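Killel Clothes Library newsletter
Friday, May 29, 2026

In this issue
Opening times
Repair table
Folding jeans for the shelves
Bags wanted
Small notices

Folding jeans for the shelves

The trouser shelves were put in at the start of March and they have made the back room a lot easier to use. They are also shallower than the old ones. Each shelf is 40 cm deep, and a pair of adult jeans folded the usual way, in half and in half again, hangs over the front. Once a few pairs do that the whole stack leans and slides when somebody pulls one from the bottom.

So we are asking everyone who returns jeans, or sorts them on a Friday, to fold them a bit smaller. At the last stocktake we had 104 pairs on the list, not counting children's sizes, and they only fit if the folds are more or less the same.

Start by doing up the button and the zip and emptying the pockets. Lay the jeans flat on a table and smooth them down with your hand. Put one leg over the other so the back pockets are on the outside. The crotch seam will stick out in a point; tuck it in so you have a straight side. Bring the ankles up towards the waistband and stop a little short of it, then fold over again, and once more if the legs are long. You should end up with a block that is a bit longer than it is wide.

Cuffed pairs are the awkward ones. We have had a lot of jogger-style jeans in this spring, mostly from the Aranda swap, and the elastic at the ankle bunches up and makes one end of the bundle thicker than the other. Don't try to press it flat. Put the cuffs together, one on top of the other, and keep them at the same end. On the shelf, turn every second pair round so the thick ends alternate. A stack of six stays level that way.
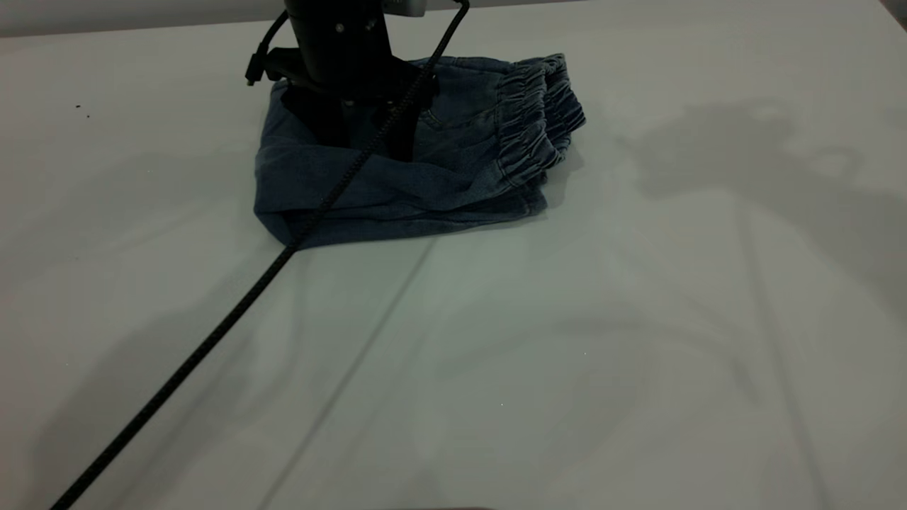
Should jeans be folded or hung?

Folded, for nearly everything we lend. Denim is heavy and takes up a lot of rail, and it keeps its shape well enough in a stack. The rail in the back room is for skirts, suit trousers and anything with a pressed crease down the front. If a pair comes in with a clip hanger, please take the hanger off and put it in the crate under the table.

Stretch denim can be folded in the same way as the rest. Very thin pairs can be rolled, but put them in the basket on the bottom shelf so they don't get mixed in with the folded ones.

Labels go on the waistband, at the back, with the size facing out. Use the Culent card tags and not the sticky ones, which leave a mark on dark denim. There are some 20 packs of the card tags left in the drawer, so there is no need to save them. If a tag has come off and you can't read the size inside, leave the pair on the sorting table with a slip of paper on it and it will be measured.

Anything damp should not go on the shelves at all – even slightly damp at the waistband or in the pocket linings. Hang it on the airer overnight and fold it the next day. Two pairs were put away too soon in March and the whole shelf had to be washed again.

Bags wanted

We are short of strong carrier bags and would be glad of any you can spare. The Brumari ones with the long handles are a good size for three pairs of jeans. Paper bags are fine too if the handles are sound. Leave them inside the door, to the left.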